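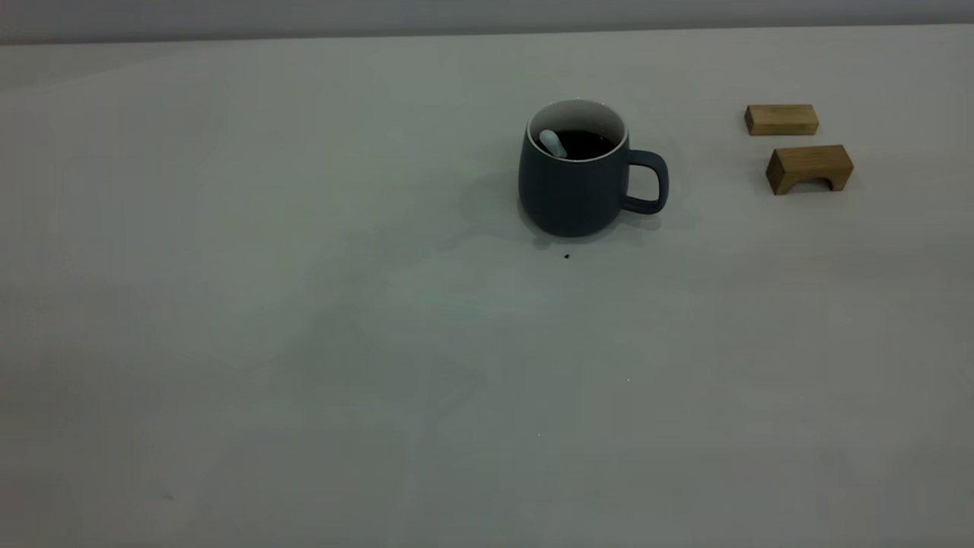
Which well is supplying the lower zone while Well 2 is out of service? The lower zone is fed from Well 3 through the Prunstead interconnect, with the valve at Cadwaladr Lane held partly open.

PRUNSTEAD WATER DISTRICT
Operations Subcommittee
Minutes, December meeting

Call to order: 9:05 a.m. in the district office. A quorum was present. The question and response above were received from a ratepayer before the call to order and are entered at the request of the chair.

1. Approval of prior minutes

The November minutes were approved with one correction. In item 4, "static level" is changed to "pumping level."

2. Well 2 status

The operations manager reported that the pump and column pipe have been pulled and are at the Drondano shop for inspection. Wear was found on the lower bowl assembly and on two of the shaft bearings. The motor tested within limits and will be reused. A video survey of the casing showed mineral scale over the screened interval and no breaks in the casing.

Drondano recommends brushing the screen and redeveloping the well before the pump is reinstalled. Staff agrees. The brushing is not in the original scope and will require a change order. Discharge water from redevelopment cannot go to the creek without dechlorination, and staff will confirm whether the existing permit covers it.

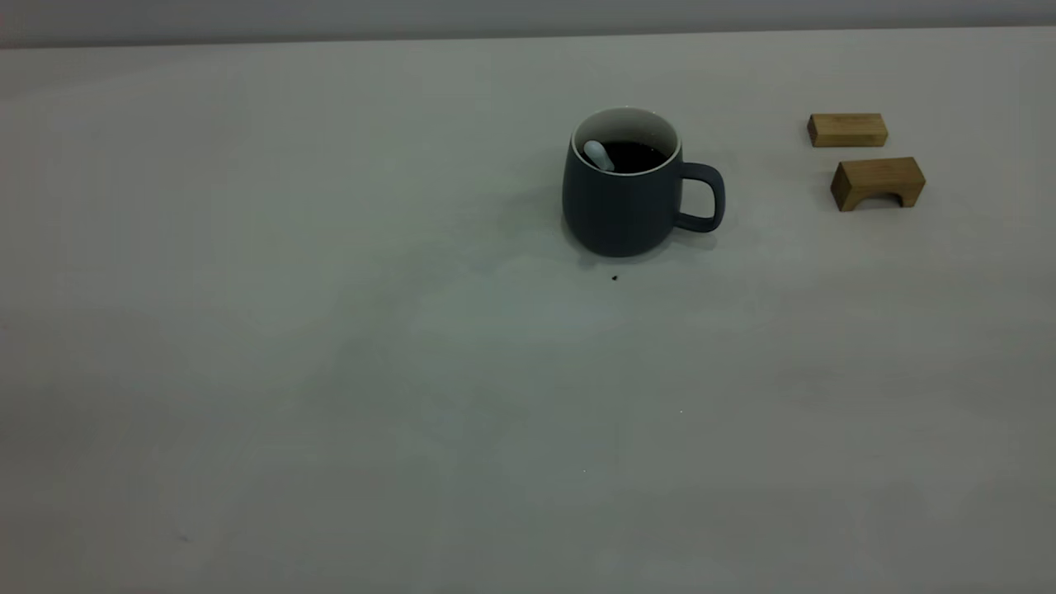 The change order was discussed at length. One member asked whether the work could be deferred to the next pump pull. Staff responded that specific capacity has fallen at each of the last three annual tests and that a second mobilization would cost more than the brushing itself. The member asked that the test results be attached to the next packet.

Motion to recommend the change order to the board. Seconded. Carried, one abstention.

3. Lower zone pressure complaints

Complaints have been received from the Hamimton Court area, all for low pressure in the early morning. A recorder was placed on the hydrant at the end of the court. Pressure stayed above the district minimum but dropped sharply when the irrigation meter at the school opened. Staff will contact the school to ask for a later start time. The pressure reducing valve at the top of the zone was rebuilt in the spring and is not suspected.

A member asked whether the main in Hamimton Court is undersized. The as-built drawings show a six-inch main, dead end, with no loop. Looping it to Cadwaladr Lane is in the capital plan but has no funding year assigned.

4. Meter replacement

The district has 956 active services. Of these, 711 have been converted to the new registers. The remaining services are mostly in pits with traffic lids, which have to be drilled or replaced before the antenna can be mounted. Staff is obtaining prices for both methods. Manual reads continue on the unconverted routes.

Estimated bills were issued to one route in November after snow covered the pits. Adjustments will appear on the next bill. No action was taken.

5. Tank inspection

The diver's report on the upper tank was received. Coating is in fair condition above the waterline and good below it. Sediment on the floor was light and was vacuumed during the dive. The overflow screen is torn and will be replaced by district staff. The hatch gasket is to be replaced at the same time.

6. Action items

Operations: confirm permit coverage for redevelopment discharge.

Operations: attach the specific capacity test results to the January packet.

Operations: contact the school about irrigation start time.

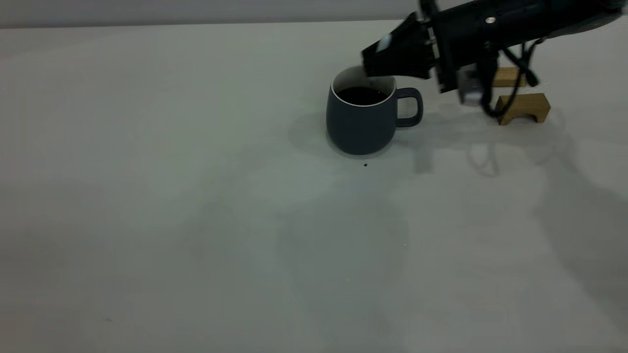

Office: obtain prices for drilling and for replacing the traffic lids.

Office: mail notice to Hamimton Court customers with the recorder results.

7. Adjournment

There was no further business. Adjourned at 10:40 a.m. The January meeting will be at the same time and location.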